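Covered Walkway Study: Shade, Shelter and Surface Condition
Final report, Built Environment Project Course
Submitted 12/15/20

1. Background

The covered walkway on the Czarnecka campus is the main pedestrian route between the Wonano teaching block and the library. It was built to give students a dry path in winter and a shaded one in early fall. The facilities office plans to renew parts of the route and asked the course to report on its present condition. The project group carried out its fieldwork in September and completed the written analysis during the remainder of the term.

The study addressed two questions. The first was whether the canopy gives adequate shelter across the full width of the path. The second was whether the pavement is suitable for wheelchairs, carts and persons using canes. Lighting after dark was outside the agreed scope.

2. Method

The group divided the route into 19 sections of equal length and completed one survey sheet for each. Clear width was measured with a steel tape at the posts and again midway between them. Joints and cracks in the concrete were recorded by position and tested with a straightedge. Shade was mapped in the morning, at noon and in mid-afternoon by marking the shadow line in chalk and transferring it to a scale plan.

A short questionnaire was also distributed to students and staff. A total of 148 completed forms were returned. Respondents were asked how often they used the walkway, in what weather, and whether they had ever left it for another route.
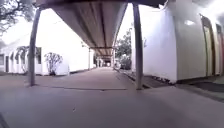

The posts are slender and stand well apart, and the path between them is straight. For this reason the group treated the walkway as a single corridor and did not study turning space except at the two ends. The white single-story building alongside was included in the plan drawings because its doorway and arcade affect how people join the route.

3. Findings

Shelter. At noon the canopy shaded the full width of the path in every section. By mid-afternoon the shadow line had moved, and a strip along one side was in direct sun. The questionnaire agreed with this result — respondents who used the route late in the day rated its shade lower than those who used it at midday.

Surface. The concrete is generally smooth. Most joints were level under the straightedge. Three sections near the library had raised edges, and these should be ground down before any other work is done. The group did not find any section that a wheelchair could not cross.

Use. Over 40 respondents reported leaving the walkway in dry weather to take the shorter path across the lawn. Very few did so in rain.

4. Recommendations

The raised joints should be corrected first. The group further recommends that the edges of the canopy be inspected for drainage, as the fieldwork took place in dry weather and runoff could not be assessed. A bench placed against the posts would reduce clear width and is not advised. Seating would be better located near the arcade, subject to the approval of the facilities office.

The survey sheets and scale plan are held in the course archive under the project title Trenura.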